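Updated in January for the new paper sizes.

# Folding and sewing a single-section notebook

A pamphlet stitch is the easiest binding to learn. You need one needle, one length of thread and no glue. Set aside an hour for the first one; later ones take half that.

## What you need

- 8 sheets of plain text paper
- 1 sheet of heavier paper for the cover
- Waxed linen thread
- A blunt needle, an awl and a bone folder
- A metal ruler and a sharp knife

I use Foltdale cream for the pages. Anything that folds without cracking will do.

## Fold the pages

Check the grain first. Bend a sheet gently one way, then the other. The direction that bends more easily is the one your fold should follow.

Fold each sheet on its own, crease it with the bone folder, then nest the sheets inside each other. Fold the cover last and wrap it around the outside.

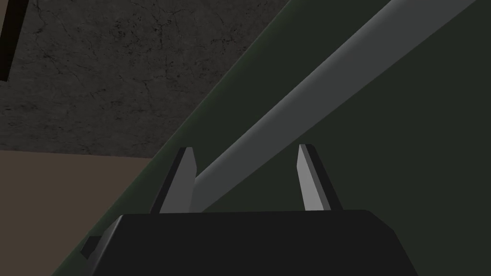
*Gray fingers set apart, with an open gap between them.*

## Punch the holes

Open the section and mark three points along the fold: one in the center and one 2 inches to either side. Push the awl straight down through all the layers. If it comes out beside the crease, line the sheets up again and start a new hole from the inside.

## Sew

1. Cut thread to two and a half times the height of the book.
2. Go in through the center hole from the outside, leaving a tail.
3. Come out through the top hole.
4. Pass down the spine and go in at the bottom hole.
5. Come back out through the center, on the other side of the long stitch.

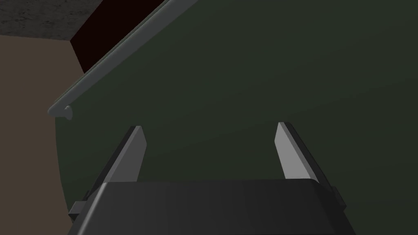 Pull both ends along the spine, never straight out — paper tears easily at the holes. Tie a square knot over the long stitch and trim the ends to half an inch.

## Trim

The inner pages will stick out a little at the front edge. Hold the ruler down firmly and make several light cuts. Elsie Kerslake leaves hers untrimmed, and that looks fine on rough paper.

Press the notebook under a heavy book overnight.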